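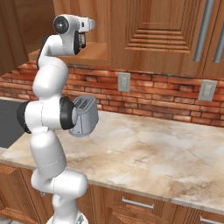
Grethe Bach asks that the fingers be checked before every homing run, as a crooked pad upsets the zero point.

4.2 Homing the Tiltar arm

1. Raise the gripper clear of the countertop, fingers pointing down.
2. Close the fingers and check that the pads line up.
3. Home the elbow first, then the wrist.
4. Save the elbow reading - 1,513 on this cell.

Caution: stop the arm if the elbow comes near the toaster.

Note: repeat step 3 if the reading drifts by more than 2.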